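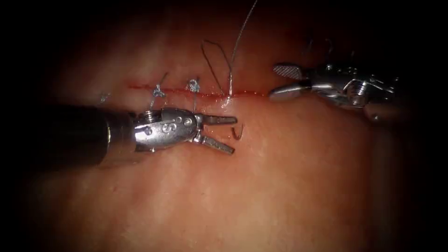 Suture pad with a straight incision and knots of bluish-white thread.

Kumholm retaining wall survey: progress report to the Corell Fund
Reporting period to end of November
Prepared by Judite Amaral, survey lead
Issued 23 December 2023

1. Status

The project is on programme for the field stage and behind programme for processing. Flights over the northern section of the Kumholm cutting are complete. The southern section has been flown once and needs a second pass at the lower terrace, where tree cover left gaps in the surface model. Spending is within the approved budget and no transfer between headings is requested.

2. Work carried out

The survey covers 600 metres of masonry and concrete retaining wall beside the access road. The northern 400 metres have been flown at the agreed standoff distance, with oblique passes on both faces of the return walls. Ground control was set out by Habte Surveys before the first flight and checked again afterwards. Two control points near the culvert had been disturbed by verge cutting and were replaced. The affected images were reprocessed against the new points.

Flights took place under the lane closure already in place for drainage works, so no separate traffic management was charged to the grant. Wind stopped flying on two occasions. Both sessions were made up within the month.

Sosina Mekonnen has finished the defect schedule for the northern section. It lists 18 locations for close inspection, mostly open joints and displaced coping. Each entry gives the chainage, height above road level, defect type and a reference to the source images. Cracks under 5 millimetres wide are recorded but not graded, as agreed at the start of the project.

3. Data processing

Processing is slower than planned. The Widik software handles the wall faces well but produces false edges where ivy overlaps the stone, and these have to be removed by hand. A mask based on colour was tried and took out sound masonry with moss on it, so it was dropped. The present method is to mask by hand on every third image and let the software carry the mask forward. This has shortened the work, though the saving on the southern section will be smaller because the growth there is thicker.

The surface model for the northern section was compared with the total station readings supplied by Habte Surveys. Agreement is within the tolerance in the specification, except at the buttress beside the lay-by, where the readings were taken from a poor angle. They will be repeated at the next site visit.

4. Risks and changes

Vegetation on the lower terrace is the main risk. The landowner has agreed to clearance by hand before nesting begins. If clearance slips, the terrace will be surveyed from the ground and the report will mark it as lower confidence.

The spare battery set ordered in the first quarter arrived with a fault and was returned to the supplier. Flying has continued with the existing sets, with longer gaps between sorties.

5. Next period

Second pass over the southern section, following clearance.
Repeat readings at the buttress.
Defect schedule for the southern section, first draft.
Handover of the northern model to the highways maintenance team, with a short note on file formats.

The claim for the period is attached separately with the timesheets and the Habte Surveys invoice. One receipt for site fuel is outstanding and will be included in the next claim.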